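Picking cell at Elthorpe, update October 13, 2022

Quick one this month, the cell is back up and we are behind on everything else. Short version: cable dress redone on the KUKA, bin re-clamped, tape marks checked. Gripper swapped for the spare in the morning, old one on the shelf at Buker with a bad fitting. Please don't grab it.

Cables first. They were rubbing at the wrist again. Slack is now taken up further back and taped at the rear of the arm. Tape is temporary, proper straps on order from Bultel. Until they come, look at the loops before every run, and stop if anything is catching on the rim.

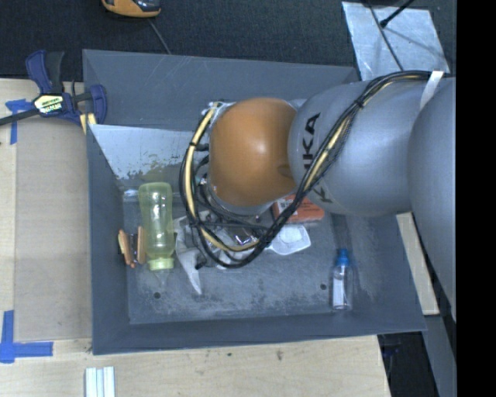
Speed stays at 20 percent untill the straps are on. Yes even for demos. We got 109 picks out of it before lunch with no cable snag, then went on to the mixed stuff, bottles and bags and so on. Bags are still the worst. Target is 300 by the end of the week, 400 would be nice.

Bin position: clamp on the rim, corner lined up to the blue tape on the table. If the bin gets bumped, put it back on the tape and run the touch-off again, dont eyeball it. Last time was February and we lost most of a day to it.

Still to do: new fitting for the old gripper, re-teach the home position, write up the strap routing for the Ní Chonaill cell so they can copy it. Log sheet is by the door, fill it in please.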